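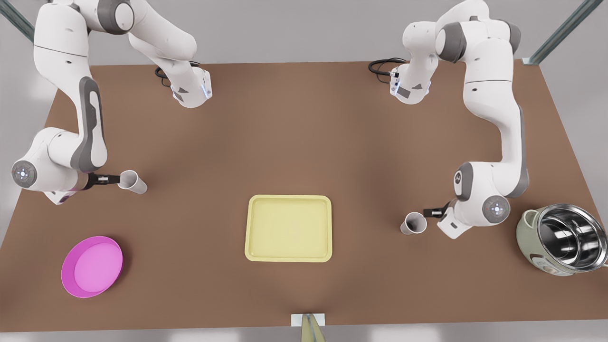 Week 6: The pour that passed in simulation

Today is my favorite kind of failure – the quiet kind. No alarm, no crash, and a log full of green check marks.

Background. Omid Rostami's group trained a two-arm policy on the Unau setup: grip a paper cup in each hand, tip both toward the yellow tray, set them down. In simulation it ran 1,647 episodes without one dropped cup. Then they moved it to the real bench at Brutelholm, and within 30 trials the cups were creasing at the rim and slipping out sideways.

What went wrong. The simulated cup was a rigid body. It can't buckle, so the gripper closed as hard as it liked and the contact solver simply stopped the fingers at the wall. The policy never paid for squeezing! Real paper gives way, the fingers keep closing, and the grip check (finger gap below threshold = "holding") still says yes.

Look at that grip check again before Zuzana Holub's lab session. A crushed cup and a held cup both pass it.

Fixes tried
– Force cap on both grippers: fewer creases, more slips
– Random wall stiffness in training, 800 new episodes: much better
– Drop flag from wrist force, suggested by Rocío Escobar: caught the silent ones

For March: read Dehghan's notes on contact models, sections 2 and 3. Bring one failure your own success check would miss.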